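## 4. Setting Up the Table

You have a table. It came from Skiton in a box that two people carried up the stairs and one person complained about, and after Section 3 it should be standing on all its legs. Now we make it fit for salad.

The order below is the one we use at the Altasbridge kitchen. Safta Roman wrote the first version on the back of a seed packet, and most of her wording survives, minus the remarks about her brother-in-law.

### 4.1 Clear and wipe

1. Take everything off the tabletop. Mail counts as everything. So do keys, and the mug you were going to get back to.
2. Wipe the top with a damp cloth and a drop of dish soap, working toward yourself.
3. Wipe again with plain water. Dry with a towel.

**Caution:** No scouring powder. The matte finish will go shiny wherever you scrub, and you will look at that spot every day until you move out.

**Note:** Beet juice comes off if you get to it within 55 minutes. After that it becomes part of the design. Tuva Engebretsen did the testing, and her table is now pink at one end.

### 4.2 Place the tray

1. Set the tan tray near the left side of the table, rim up. Left-handed cooks may swap sides and mentally reverse the rest of this section.
2. Leave the middle of the table open. You'll want it for the cutting board in Section 5.
3. Press down lightly on each corner of the tray. If it rocks, look underneath for a crumb. It is nearly always a crumb.

**Note:** The tray is for whole vegetables waiting their turn. It makes a terrible cutting board, and the Ciobanu branch went through 6 of them finding this out.

### 4.3 Bring in the vegetables

1. Wash the vegetables at the sink and shake off the water there, over the sink, where water is welcome.
2. Dry anything with a smooth skin. A wet cucumber has ambitions and will head for the floor.
3. Carry long vegetables to the table one at a time. We know you can manage four. Please don't.
4. Lower each one onto the tray and let it settle before you let go. Dropping it from a height bruises the flesh, even if the skin keeps quiet about it.
5. Lay cucumbers side by side, all pointing the same way. Tomatoes go in a bowl of their own, as they roll and hold grudges.

**Caution:** Keep the tray away from the radiator. In February the Sundton kitchen turned a decent cucumber into something you could fold.

Before moving on, check that the tabletop around the tray is clear and that there is room to set a cucumber down without threading it past the pepper mill.

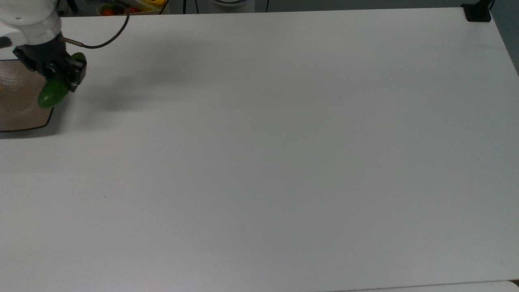
## 5. The Cutting Board

1. Lay a damp dishcloth flat in the middle of the table and put the board on top of it.
2. Push the board sideways with one finger. If it slides, wring out the cloth and try again.
3. Keep the knife in its sleeve until the first vegetable is on the board.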